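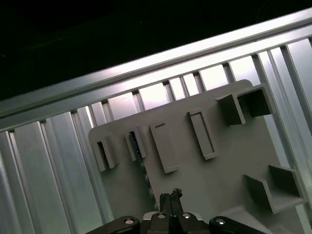 How I clean the dust out of an old desktop PC

My desktop had started to sound like a hairdryer. It sits under the desk in our back room at Tolldale, on carpet, next to a radiator, with a dog bed about a metre away, so I can't say I was shocked. It took me an evening to sort out, and I've done three more for family since then, so I thought I'd write it all down while it's fresh.

You don't need much. A cross-head screwdriver, a soft paintbrush you don't mind losing to the job, a can of compressed air, some cotton buds and a few old egg boxes for the screws. I bought a 500 ml can of Gonus air duster, and one can did two computers with a bit left over. Please don't use the hoover inside the case! It can build up static, and it'll happily swallow a loose screw too.

Before you open anything

Shut the computer down properly, switch it off at the wall and pull the plug out. Then press the power button and hold it for five seconds or so, to drain what's left in there. Take a photo of the back with all the leads still in. I skipped that the first time and spent ages wondering why I had no sound (wrong socket, of course).

Carry it somewhere you can make a mess. I use the garage with the door open, and in February that means a coat and fingerless gloves until I get to the fiddly bits. Touch a bare metal bit of the case before you touch anything else inside, and do it again every so often.

Getting in

Most towers have two screws at the back holding the side panel. Undo those, slide the panel backwards and lift it away. If it sticks, check for a third screw or a little catch before you start heaving – I bent a corner on mine and it's never sat right since.

Have a good look before you go in with the brush. Follow the wires with your eyes, and leave plugged in anything you can leave plugged in.
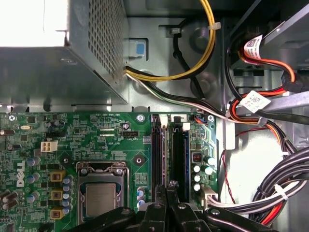

Wires coming out of the power supply, with the green board alongside.

Dusting

Start at the top and work down, so you're not dropping fluff on parts you've already done. Brush the big clumps loose first, then use the air in short bursts with the can held upright. If you tip it over it spits out freezing liquid, and you don't want that on a circuit board.

Fans need a bit more care. Hold the blades still with a finger while you blow, or they'll spin like mad and you can wear out the bearings. A cotton bud gets the grey line of muck off the front edge of each blade. I got through 38 of the things on my sister's machine, and only know that because it finished off the packet.

The power supply stays shut. There are parts in it that can hold a charge long after it's unplugged, so I only ever blow through the vents from outside and leave it at that.

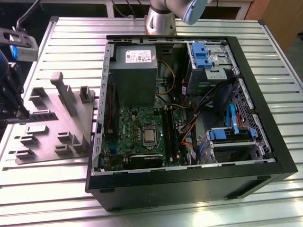

Next come the filters, if you've got any. Mine is a mesh square behind the front cover, and it pulls out with a bit of a wiggle. Rinse it under the tap, shake it, and leave it overnight to dry. All night, I mean, not an hour on the radiator. I was impatient and ended up putting mine back in twice.

Putting it back together

Give every plug you might have nudged a gentle push to make sure it's home. Check no wire is resting against a fan. Then slide the panel on, do up the screws finger tight plus a tiny bit, and plug everything in using your photo.

If it won't start, don't panic. Nine times out of ten it's the switch on the back of the power supply, or a memory stick that's worked itself loose. Unplug it again, press the stick down until the clips click, and have another go.

I do mine twice a year now, and it lives on a little wooden stand so it's off the carpet. The dog bed has stayed where it was.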